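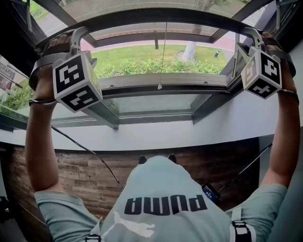

Sturow window work moves to second stage

Apr 19, 2021

The window program at the Dunmore building in Sturow has moved to its second stage, which covers the daily handling of windows by the people who use the rooms. The first stage, completed in January, dealt with repairs to hinges, seals and latches. A total of 60 windows are included.

The building is run by Grongate, which also drew up the schedule. Work is arranged by floor, starting with the rooms on the street side. Each window is opened fully, held open for 2 minutes, closed and latched. The person doing the check stands square to the opening, with both feet on the floor, and keeps both arms free. Leaning on the sill is not part of the procedure.

Results are entered on a single sheet per room. The sheet has fields for ease of opening, play in the hinge, contact along the seal and condition of the sill. A window that needs more than one attempt to latch is marked for adjustment. A window that does not hold its open position is marked for repair and kept closed until the work is done.

Of the windows checked so far, 19 passed without remarks and 18 were marked for adjustment. Most of the remarks concern seals that were fitted during the first stage and have not yet settled. Grongate expects these to need only a small change at the latch plate. The remaining windows will be checked when the rooms on the courtyard side become free.

Sills are being treated as a separate item. The inspection sheet asks for chips, stains and gaps at the joint between sill and wall. Gaps are filled with a flexible sealant supplied by Jellness, the contractor for the first stage. Wall panels below the windows are wiped down and left in place. Replacement of panels is outside the scope of the program and would need its own budget.

Users of the rooms are asked to keep sills clear during the checks. Plants, papers and lamps should be moved to a desk or shelf before the start of the work and can be put back once the sheet for the room has been signed. Blinds should be raised to the top. Furniture standing directly under a window has to be pulled back far enough for a person to stand in front of the opening.

Airing times stay as they were. Rooms in regular use are aired in the morning and again after midday, with the door to the corridor closed. Windows marked for repair are left out, and the neighboring window in the same room is used in their place.

Remarks on windows already checked can be left at the front desk of the Dunmore building. They are added to the room sheet and passed to Jellness with the next work order.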